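Thursday, December 5, 2019

Long one today, and my wrists hurt from typing, so of course I'm typing some more.

The plan was to finish the collision checker swap and be home by six. Ha! I got in early, made the terrible tea, and kicked off the overnight planner results to see what Boko had made of them (Boko is our log parser, Sinan named it and won't say why). Out of 3,522 planning queries, 114 had come back with a path that started fine and then did a huge pointless swing of the elbow before coming down to the table. I'd been hoping for zero. Muammer had been betting on more, so he was cheerful all morning.

My first guess was the random seeds. It's always my first guess, and I lost two hours to it before lunch. Then Birsen came by with her sandwich, looked at the joint plots and asked why joint four always started so close to its limit. Well, because I'd copied the home pose from the old Troltbridge config back in November and never looked at it again! The planner was starting every query half folded up, and the shortcut smoother couldn't pull the path straight without brushing the limit, so it gave up and handed back the raw one. No error, no warning, just a quiet little return statement that I wrote myself in the spring.

So the afternoon went on fixing that. I moved the start pose, made the smoother complain loudly when it bails out, and then went through the bad queries one at a time in the bedroom scene, which is the one with the most junk in it and so the one I trust most. 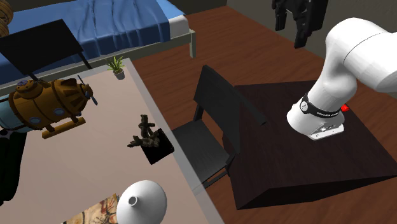

The bedroom scene, gripper just over the dark table. I still want that airship for my own desk.

I've stared at that room so much this week that I know it better than my apartment. Tülin built the clutter sets and she really went for it – there's a driftwood thing on the desk with branches going every which way, and I'm sure she picked it to torture my mesh simplifier. Convex hulls turn it into one big potato. It doesn't matter for reaches over the dark table, but the minute we ask for a grasp on the desk side it's going to matter a lot, and I've written that on a sticky note and stuck it to my monitor where I'll ignore it until January.

Reran just the bad ones after dinner (crackers, an orange). Down to 2 with the silly elbow swing. I wanted to chase those too, but Stamatia was on a call with the Dimitrov people and waved at me through the glass to go home. She's right. They've both got the same goal orientation, so I suspect it's the IK picking the wrong branch, and that's a tomorrow problem.

Things I need to remember: push the config before Sinan rebases on top of it, ask Merell whether the new license covers the second build machine, and tell Birsen she was right before she finds out from Muammer.

Missed the good bus. Walked part of the way and my ears nearly fell off. Soup, then bed.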